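Exam Room Walk-Through, Pistgate Test Prep
Checked 14 Feb 2020 by Ilir Vasić (comments are mine, blame me for the spelling)

I do this before every block of practice exams for the project management certificates. The form is the standard one Borislav Perić wrote up last August, and I just add my notes under each line. If you're proctoring next week, please read the comments and not only the OKs!

1. Exits and aisles
Both doors open all the way: OK
Aisles clear: FIX
Comment: The back aisle is where everybody dumps their coats and backpacks, and I tripped on a strap myself while I was checking it (very professional). Bags go on the shelf by the front door before anyone sits down. I moved the spare chairs out to the hall closet, so that part's done.

2. Seats
Number of seats against room limit: OK
Chairs steady: FIX
Comment: We've got 26 seats set up and the sign by the door says 50, so there's plenty of room. Seat 2 has a wobbly chair. I put tape across it and wrote "no" on the tape. Please don't peel it off, the replacement is on order from Popescu and it should be a quick swap.

3. Power and cords
Power strips not chained together: OK now
Cords taped or covered where people walk: OK
Comment: I found one strip plugged into another under the window row, again. I pulled it and ran that last desk to the wall outlet, where it should've been in the first place. If you need to charge your phone, use the front desk!

4. Practice software
Alov opens on every station: OK
Timer counts down and ends the test: OK
Question bank up to date: FIX
Comment: I let a full timed test run all the way out on one station while I did the rest of the list, and it closed by itself and saved the score, which made me happy. The question bank is a different story. Four of the stations still have the old set, with the stakeholder questions filed under planning, so anybody who filters by topic there is going to get a weird mix. I'm updating those on Monday morning before the first group.
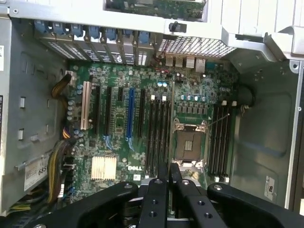 Can a student pause the timed test to use the restroom?
The clock keeps running during a timed test, so they can step out whenever they like but they lose those minutes. In study mode they can pause as often as they want.

5. Candidate comfort
Room temperature: OK
Lighting: OK
Noise: FIX
Comment: The heat is fine on this side of the building, though I'd still tell people to bring a sweater. Noise is my big complaint. The Prernen class next door runs group exercises right through our second hour, and I could follow their whole discussion on risk registers (I learned something, but still). I've asked if they can swap their group work to the afternoon. Until I hear back there's a box of foam earplugs in the top drawer.

6. Emergency stuff
Extinguisher tag current: OK
First aid kit stocked: FIX
Exit map posted: OK
Comment: The kit is out of small bandages and the cold pack is past its date. I wrote both on the supply sheet. The exit map had slid down behind the whiteboard, so I put it back up next to the door with better tape.

7. Paperwork
Sign-in sheets printed: OK
Score report folder locked: OK
Comment: We're up to 194 score reports in there since Borislav started the folder, and the drawer is getting hard to shut. Push it until it clicks, then pull on it to make sure it locked.

Still open: back aisle bags, chair at seat 2, question bank on four stations, noise from next door, first aid supplies. I'll initial each one on the paper copy as I get to it. The paper copy is on the clipboard behind the front desk.

Ilir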